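Teaching a Pair of Home-Built Grippers to Fold a T-shirt
Part four of the Stimstead build notes
December 16, 2025

By now you should have two working hand-held grippers, a laptop that recognises both of them, and a spare room your household has stopped asking about. If the grippers still drop off the network when you squeeze them, go back to part three and redo the cable clips. I'll wait.

The job in this part is recording folds. You hold one gripper in each hand, fold a shirt with them, and the software saves what the jaws did alongside what the head camera saw. Later on, a pair of arms gets to copy your homework. I used the Leltix recorder, a free bit of software written by people at our shared workshop who don't believe in menus.

What you need

Two grippers, charged
Head strap and camera from part two
One T-shirt, plain, no buttons
A bed or a large table, covered with a sheet in a different colour from the shirt
More patience than you think you have

1. Set up the surface

I started on a table and moved to a bed, which is kinder to the knuckles. Pull the sheet smooth and tuck it in. A ripple or two does no harm, but a proper ridge will catch the lower jaw and you'll drag half the bedding along with the sleeve. Stand at the side, with the wall opposite you, and stay there for the whole session. If you wander round to the foot of the bed at fold thirty, the camera sees a different room and the training will sulk. 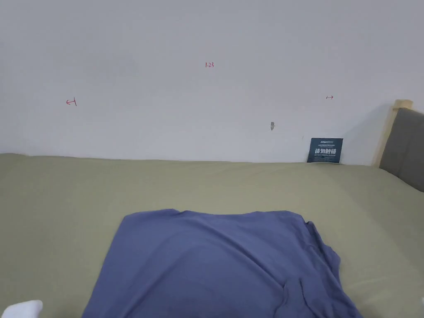

Cotton jersey is the right sort of awkward for a first go. It creases, it sags, and it grips itself when you'd like it to slide. Don't iron it. I ironed mine for the first evening and ended up with a model that could only cope with ironed shirts, which puts it well ahead of me.

2. Zero the grippers

Open both jaws fully and press the record button twice. Close them on nothing, then press twice again. The Ruchti boards I used store the two positions and scale everything in between. On my left gripper, fully open reads 617 and fully closed reads 145. Yours will differ, and the two sides needn't match each other. What matters is that the numbers move smoothly from one end to the other. If they jump, the sensor magnet has come unglued, and you have my sympathy and a link to part one.

3. Practise without recording

Do ten folds with the recorder off. You'll be dreadful. Your wrists want to do things the grippers can't, such as smoothing the cloth flat with a palm, and the habit takes a while to shake. Pinch near the corner, shut the jaw all the way, lift, then move. Pinching the middle of a hem gives you a handful of tent.

4. Record

Start each take with both jaws open and clear of the cloth. Take hold of the two nearest corners and draw them gently towards you until the cloth is straight, then make your fold. Let go, move clear again and stop the take. Keep the speed even. I caught myself racing by the end of each evening — the recordings look like somebody packing for a missed train.

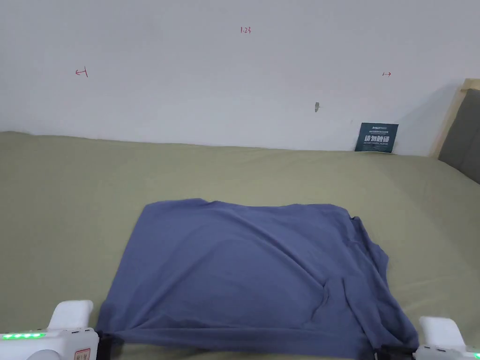

How many takes do I need before it's worth training anything?

Aim for 1,000 if you can bear it. My first attempt at training used far fewer and produced something that reached confidently for the wrong end of the shirt. I finished with over 1,000, spread across several weeks of evenings, and the difference was plain.

5. Throw out the bad ones

Play every take back at four times speed. Delete any where a corner slipped and you grabbed it again, unless you want the arms to learn fumbling. I kept a small folder of honest recoveries, marked as such, and fed them in at the end. Takes where you stopped to scratch your nose can go.

6. Back up

Copy the lot to a second drive before you touch the training script. The script has a clean option, and it is very thorough.

Part five covers mounting the grippers on the Gillska arms and should be up in January, assuming the shoulder brackets arrive and fit. The last set did one of those.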